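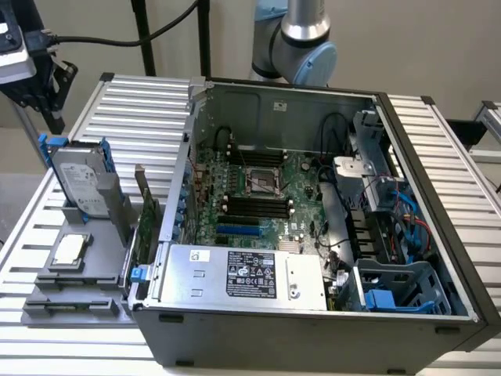
Salim Waweruに言わせると、時計が狂う中古機を見てすぐボタン電池を捨てるのは早すぎるそうで、まず測れ、しかも負荷をかけて測れ、とのこと。前回のページの余白に鉛筆でそう書き込んであった。はい、おっしゃるとおりです。前回の私は無負荷でテスターを当てて「3V近くあるから元気」と書いたくせに、その下の行で「念のため交換」とやっていて、読み返すとどっちなんだという話。なので今週はボタン電池の週にします。12月の作業場は寒いし、座ってできる仕事はありがたい！

やり方のメモ。手持ちの1000Ωの抵抗を電池と並列につないで、10秒待ってから電圧を読む。3Vなら流れるのは3mAくらいで、マザーボードの時計が普段使う電流よりずっと大きい。だから「この負荷で落ちたら即寿命」とは言えないんだけど、電池どうしを比べるには十分だと思う。つないだ瞬間の値は読まないこと。最初の数個はせっかちに読んでしまって、同じ電池なのに測るたび違う数字になり、だいぶ首をひねった（テスターのヒューズまで疑った）。

で、結果がなかなか面白い。無負荷だとどれも似たような顔をしているのに、抵抗をつなぐと差がはっきり出る。すとんと落ちるのと、ほとんど動かないのと。外した電池は今まで全部ひとつの缶に放り込んでいたから、どの機械から来たのか分からないのが悔やまれる。これからは外したらすぐテープに機械の番号を書いて、電池の表裏をくるんでから缶へ。くるむのは絶縁のためでもあるので、番号が分からない電池も必ずやること。前に缶の中がほんのり温かかったことがあって、あれは今思い出しても嫌な感じ。

新品のほうも試した。Andreadisで買った袋のものは、負荷をかけても気持ちいいくらい動かない。引き出しの奥から出てきた古い未開封品は、それよりちょっと下。未開封なら新品、と思い込んでいたけど、棚で寝ている間も年は取るんですね。袋に買った月を書いておくことにした。書くのは袋のほうで、電池の面には油性ペンを使わない。接点が汚れる。

それから時計の遅れのほう。Rehemaから預かっている一台が、電源を抜いて4日置いたら45分遅れていた。日付までリセットされていれば「電池が空」で話が早いのに、遅れるだけというのがいやらしい。考えられるのは、
・電池の電圧がぎりぎりで、時計が止まったり動いたりしている
・ホルダーの接触が悪い
・水晶まわりの問題（そうだったら私の手には負えない）
・OSが時刻を書き戻すときに何かしている
というあたり。最後のを外したいので、次はOSを起動せず、BIOSの画面だけで時刻を見る。それもコンセントを抜いたままの期間をはさまないと意味がない。電源がつながっていると待機電力のほうで時計が動いてしまう機械が多くて、電池が弱っていても知らん顔をするから。先月これを忘れて一晩つなぎっぱなしにして、翌朝「直った！」と喜んだのは私です。

ホルダーについて、Pranabから質問が来ていた。爪が緩いとき曲げて直していいのか、と。少しならやる。ただ、マイナス側の接点を起こすときに金属のピンセットでこじるのは怖いので、私は竹串を使っている。先を斜めに削ると具合がいい。接点が曇っているだけなら、綿棒に無水アルコールを少しつけて拭いて、乾くまで待つ。青い粉や白い粉を吹いているのは液漏れの跡かもしれないから、手袋をして、拭いた綿棒はほかのものと混ぜないで捨てる。無理に曲げて折ったホルダーは過去に一つあります。はんだごての出番になって半日つぶれたので、曲げる前に一度深呼吸してください。

電池を抜く前の話も書いておく。BIOSの設定は必ず控えること。紙に書くのが面倒ならスマホで画面を撮ればいい。特にストレージのモードの項目！ 初期値に戻ったのに気づかないで起動しなくなり、ディスクが死んだと思って青ざめる、というのをSuneeと私で一回ずつやっている。起動順もついでに控えておくと後が楽。

記録はPlurnisの表に列を足した。「無負荷」「負荷あり」「買った月」「外した機械」の順。Xiaoyanは室温の列も欲しいと言っていて、確かに朝いちばんと昼過ぎでは同じ電池でも読みがほんの少し違う気がする。気がするだけで、まだちゃんと比べていない。とりあえず備考に「朝」「昼」とだけ書いておきます。温度計はどこかにあるはずなんだけど、見つけた人は作業台の右の引き出しに戻してください。

合格の線をどこに引くかは保留。Salimは厳しめ、私は甘めで、たぶん一生合わない。電池一個の値段を思えば迷ったら替えればいい気もするし、まだ使えるものを捨てるのはやっぱり惜しい気もするし……。弱めのものは台所タイマーに入れて余生を送らせる案をSuneeが出してくれたので、型が合うかどうか見てみる。

金曜にやること。Rehemaの機械のBIOS時刻を読んで、腕時計ではなく時報と比べる。電池の缶の残りを全部くるむ。ワニ口クリップの赤いほうが根元で切れかけているので付け直し。抵抗は測定が終わったら小皿に戻す。今日は足が冷えたのでここまで。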